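4.2 Two arms, one table

I'll admit I expected the wrist cameras to be the weak link. Each arm sees mostly its own fingers and whatever sits between them, so once the second arm reaches in for a block, the view gets crowded quickly. We recorded 165 demonstrations with toy blocks, fruit and a drinks can left on the table as clutter.

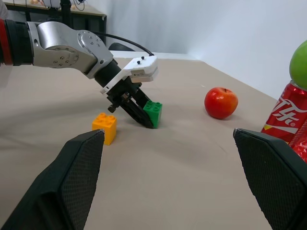
Figure 6. Wrist view with the other arm's fingertips at the base of the green block.

What helped most was letting the two policies share a short history — 24 steps in our case. Without it, both arms tended to go for the same block and then hover. Seema Nautiyal suggested masking each arm's own fingers too, but that made very little difference.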